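Storing Shelled Pecans: Notes from the Pantry Bench
Pantry Bench Newsletter, February 19, 2025

The bulk nut order was split between members again this season, and the same questions came back with it: why some pecans are darker than others, whether grades can share a jar, and how long a jar can stand on an open shelf. The notes below replace the short handout. They cover shelled pecans only. In-shell pecans keep much longer and need a different approach, which Signe Hägglund will cover in the June issue.

Color

Color in a pecan comes from the thin skin over the kernel. A freshly shelled kernel of a light variety is gold to light brown. The skin darkens with exposure to oxygen, warmth and light, and it darkens with roasting. Some varieties start out reddish or dark and stay that way.

It follows that color alone does not give the age of a pecan. A dark kernel may be roasted, old, or simply of a dark variety. Within one lot, however, color is useful. If part of a lot is clearly darker than the rest, that part has either been handled differently or has been mixed in from another source. Set it aside and taste it before it goes back.

The taste test takes two kernels. Break each one across the middle and look at the inside face, which should be cream to pale tan in a raw nut. Chew slowly. Rancid oil shows up late, as a bitter or paint-like note at the back of the mouth. One bitter kernel is not conclusive. Two from different parts of the container are enough to reject the container.

Keeping lots apart

Do not combine lots. A pecan is more than two-thirds fat by weight, and the oil in an older lot will be further along than the oil in a new one. Once they are mixed there is no practical way to sort them, and the whole jar has to be dated from its oldest contents.

The same applies to light and dark kernels bought at the same time. They may be equally fresh, but they behave differently in the oven. Dark kernels give little visual warning when they start to scorch. For a tray of mixed color the usual instruction, "until slightly darker," means very little.

Give each lot its own container from the start, and keep the containers different enough in shape that they cannot be confused when the labels are turned away. 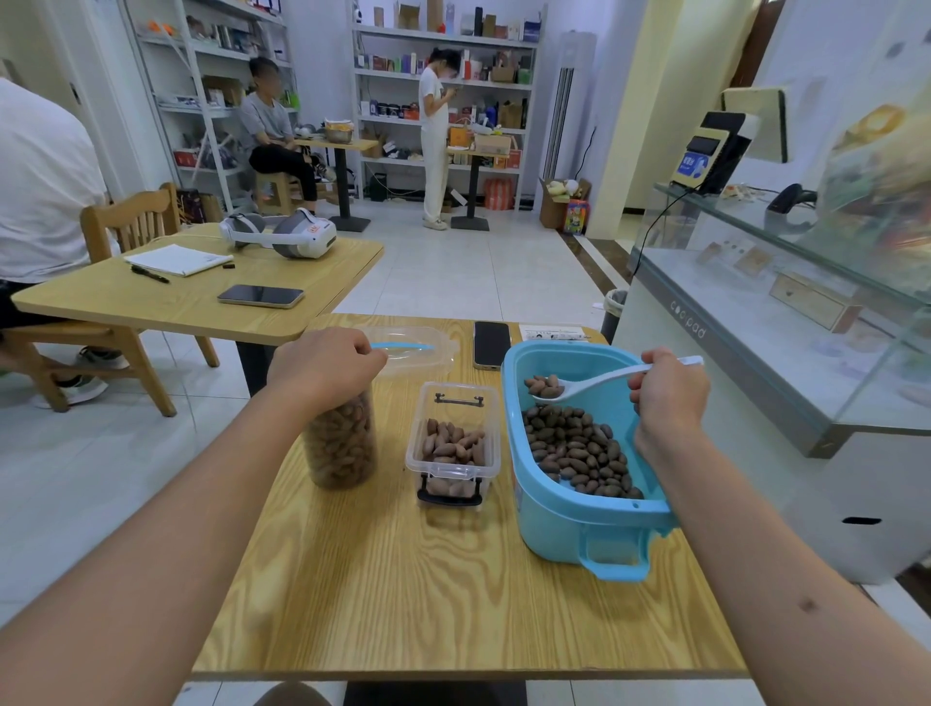 Use a separate scoop or spoon for each lot as well. Broken pieces and skin dust collect in the bowl of a scoop and travel with it. The quantity is small, but dust is the part of the nut with the most exposed surface and the first to go stale. A scoop that lives in the jar should be taken out and washed each time the jar is refilled, then dried completely. Water on the handle is enough to soften the kernels it touches.

Containers

Tall jar. Suited to the main stock. The opening is small relative to the volume, so less air is exchanged each time the lid comes off. Fill it close to the top. A half-empty jar holds as much air as nuts, and the contents should be moved to something smaller at that point. Clear plastic is acceptable if the jar stands in a closed cupboard. On an open shelf, wrap it or put it in a box.

Clip box. Suited to a working quantity, meaning what will be used in a week or two. A shallow layer is easy to inspect, and the clips show at a glance whether the lid is properly closed. Check any seal by running a finger around it. Flakes of skin caught in the groove will hold the lid open slightly with the clips down.

Open basket or tray. Suited to sorting, picking over and cooling. Do not use it for storage. Pecans absorb odors readily and should not stand uncovered near onions, coffee or detergent, even overnight.

Members have asked for product recommendations. The bench has used the Pelo jar and the Cuneck clip box. The Pelo lid threads are shallow and need a full turn to seat. The Cuneck seal comes out for washing and has to go back with the flat side down. Either will do the job, as will any food-grade container with a lid that closes.

Picking over

Work in small batches, one spoonful at a time, over a container with a wide opening. A spoon is slower than pouring but brings each kernel into view, and it leaves the dust at the bottom of the source container where it belongs. A pale plastic spoon is preferable for dark kernels, as shell fragments and bits of the inner partition show up well against it.

Remove the following: shell fragments, the bitter brown material from between the halves, kernels with black spots, shriveled kernels, and anything with webbing or fine powder clinging to it. The last of these indicates insects. In that case the lot should be sealed in a bag and frozen or discarded, and the container washed before it is used again.

Do not rinse shelled pecans before storage. They take up water quickly and dry unevenly.

Temperature and time

Refrigeration is the normal method for shelled pecans. In a closed container at 40 degrees Fahrenheit or a little below, good raw kernels will keep for several months. In a freezer they will keep for a year or more and can be thawed and refrozen without much loss, provided they stay sealed until they reach room temperature. Opening a cold container in a warm room puts condensation directly on the nuts.

At room temperature, plan on a few weeks for raw halves and less for pieces. Roasted pecans lose quality faster than raw ones in every case. Roast what you need and keep the rest raw.

Labels

Put the label on the body of the container. Lids get swapped. Write the supplier, the grade, the date of purchase and the word raw or roasted. When a lot is moved to a smaller container, copy the original date. The date of the move can be added on a second line if you want it.

Next order

The next split will again offer light halves and dark pieces. Obeidat supplied both grades this time. Riteda has quoted for light halves only, at a lower price but with a larger minimum, and a decision will depend on how many members sign up. Bring clean, dry containers with lids to collection, one for each grade ordered. Bags can be used for the trip home, but the bench does not keep a supply of them.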